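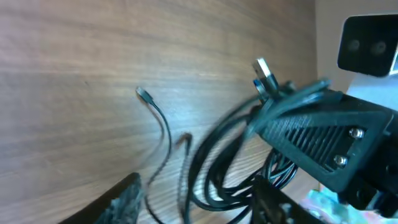 Wood grain and pale wall, with a black ribbed housing at right

Progress report to the Wimix Fund
Lanano Dictionary of Family Names
Reporting period ending Apr 15, 2023

The grant covers the collection and checking of family name entries for the first part of the dictionary, letters A through S. At the end of this period 161 entries are complete and ready for outside review. The target for the full grant is 3,000 name slips read and sorted, and that work is finished.

Each completed entry gives the main spelling, known variants, language of origin, earliest dated record found, and a short note on meaning. Where two explanations are possible, both are printed and the stronger one comes first. We have stopped using the label "origin unknown" for names that have simply not been researched yet. Those are now marked "pending."

The longest entry so far is Salinas. It is a Spanish name taken from any of several places called Salinas, and the word itself means salt works, from Latin salinae. The difficulty is in tying a given family to one particular place. The draft entry first ran to 4 pages and has been cut to 2. The list of places was moved to an appendix.
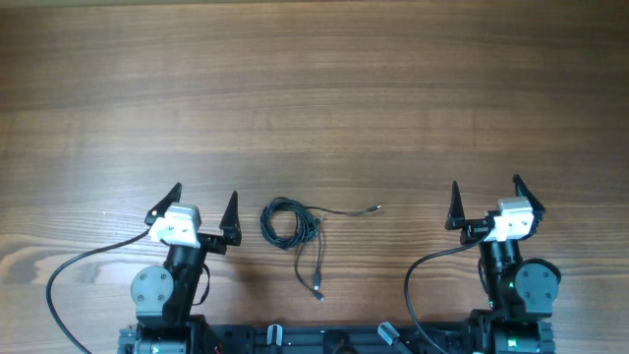
Names from occupations went faster than planned. Smith, Miller and Cooper have long been well documented, and most of the work was in cross-references to names of the same meaning in other languages, such as Herrero, Schmidt and Kowalski. Names from a father's first name have been slower. Stevens and Stephenson were easy to link, but short forms such as Gibbs (from Gilbert) and Dixon (from Dick, for Richard) had to be checked one at a time.

The Bistell card file was returned in February after scanning. Many cards give a meaning with no source. We have kept these readings in the working notes but will not print any that cannot be traced to a dated record.

Spending is within budget. Travel was lower than expected, and we ask permission to move the unspent amount to copying fees. No other change to the grant terms is requested.

In the next period we will send the finished entries to reviewers, settle the style for accents in Spanish and Portuguese names, and begin letter T. The appendix of place names will follow the same schedule.

Related items
Lanano Dictionary: guide to abbreviations
How variant spellings are grouped
Notes on the Bistell card file
Sample entry: Salinas
Wimix Fund: reporting forms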